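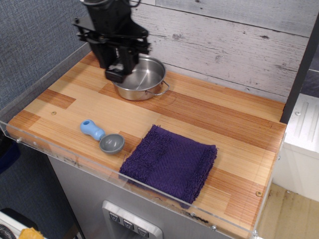

Refit first, new hull later: Dirk Hendriks on the Katano

Cukitz yard, January. Just gone seven in the morning and Dirk Hendriks is already on his second coffee, phone face down on a drawing of the Katano's stern. He has twenty minutes, he says. We get nearly forty.

The Katano is a patrol ship, in the yard since the autumn for a mid-life refit. Verhoeven has the contract. Hendriks runs the job on the yard side, Nathalie Baert looks after the electrical work and joins us halfway through, still in her coat.

Why refit a ship this old at all? "The hull's good. We measured it everywhere, and then the owner's people measured it again. Steel is cheap compared with the time you lose waiting for a new ship." He shrugs. "Ask me again when we've opened the last tank."

The engines stay, both of them. 2 new gearboxes, new shaft seals, new control panels on the bridge. The generators go. Cabins stripped back to bare plate and rebuilt, fewer bunks per room than before. The galley moves one deck up, which the crew asked for and the designers hated.

"Hated is strong," says Baert, sitting down. "It moved every cable run on that side. I had a plan in the summer. I have a diffrent plan now."

Cable is her subject. The old drawings list 987 separate runs. Her team has traced the lot by hand, tag by tag, and found runs that went nowhere, runs that went somewhere else and a few that were live when the drawings said they were dead. "So you don't trust the drawing. You go and look. It's slow. My back hurts." The new count will be higher, past 1,000, mostly sensors for the engine room.

Was that in the price? Hendriks laughs and looks at the window. "Some of it was."

The schedule. Undocking was meant to be before Christmas, it's now spring. He puts that down to the gearboxes, which arrived late, and to a section of bottom plating under the pump room that had to be cut out and replaced. Nothing dramatic, he says, but you can't float a ship with a hole in her. 540 people on site at the busiest point, counting subcontractors. Fewer now, and he'd like some of the welders back. They've gone to the Trotunau, the ferry in the next dock, and the ferry's owner isn't keen on sharing.

"We talk," says Hendriks. "Every morning we talk. Sometimes I get a welder."

Baert thinks the trials will be the hard part. Old engines talking to new panels. She has had the two hooked up on shore for a few weeks and the alarms were going off for things that weren't wrong. Mostly fixed. One pressure reading still jumps about and she wants to find out why before anyone takes the ship out past the breakwater.

And the navy crew? They come aboard early this time, a handful at first, the engineers. Hendriks asked for it. On his last refit they turned up for the handover and he spent a month answering the phone. "Let them stand next to my people while its still in bits. They'll learn more."

Is there a follow-on job, a sister ship? He won't say. Baert looks at the table. There is talk of one, everybody in the canteen has heard it, but nothing signed.

His phone buzzes. Paint delivery, wrong gate. He's up and has his helmet on before I've put the pen away, and Baert goes after him to ask about the lift.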